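Ticket: Umance sim bench, reset rule before grasp runs
Opened by: Vlasta Ondrejka
Status: Closed

Problem
Runs on the eggplant task were getting logged with different start states, so two people scoring the same policy got different numbers. Our written rule only said "reset the table."

09:20 Vlasta
Replayed 20 runs. In 7 of them the clock started while the right hand was still moving into place. I love that we can replay all this in sim!

10:05 Jarmila Štěpánek
Great find. The rule never says what the idle hand should do either. I'd like it clear of the board -- off to the side, holding nothing.

11:40 Vlasta
Draft 2 of the rule:
1. Basket and box empty before the clock starts.
2. Eggplant on the cutting board, stem toward the far edge.
3. Working hand at the eggplant, idle hand over bare table.

Right hand at the eggplant, left hand free, basket and gray box both empty:
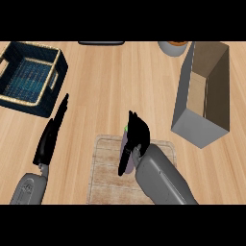

Resolution
Draft 2 goes into the Lusik handbook. Older scores keep their "draft 1" tag. Jarmila is adding a start-state check to the Demon logger, and I can't wait to try it.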